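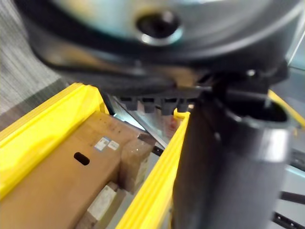 Three suppliers have now told us that yellow bins will fix the parts bench. I have my doubts. We moved the small stock into them in August on the advice of Gunvor Engebretsen, who had seen the same thing done at Atgate, and the stockroom has certainly become brighter. Whether anyone finds a part sooner is another matter.

Some boxes go into the bins whole, in brown cardboard with a handle hole cut in it. Fine for carrying. But a box inside a bin is still a box, and you have to open it to know what you have. The old shelf list ran to 1,848 lines and the new one is no shorter. 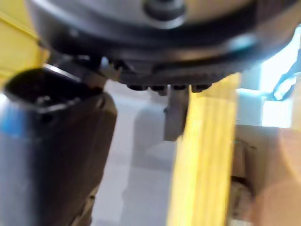
What the bins cost

The Ullon quote came to 43 bins, and we were then told we should have 81. Leszek Śliwiński asked what the extra ones were for and got a leaflet. I would like to see a count of what is in the first lot before we pay for more.

The sample panel gets a better mark from me. It is bright yellow, with round metal-faced parts grouped at one end and black square ones beside them, all out in the open. You can compare a part in your hand with a part on the panel, which a label never let you do. It only helps if somebody keeps it current – and our record on that is poor.
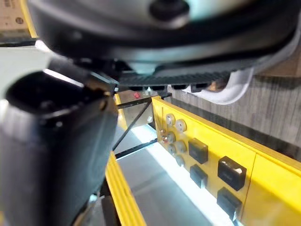 Wrapping, again

Eskil Lindholm wants everything packed in clear plastic before it is put away. The Nakpan people recommend it, but then they sell the film. I tried it at home on a drawer of odds and ends and spent the evening picking at the end of the roll.

Comments to Ingvild Sjögren by Wednesday, please, including the rude ones. 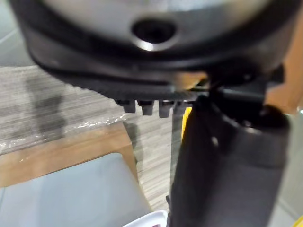 Clear plastic and a light brown wooden board on the gray wood-grain surface.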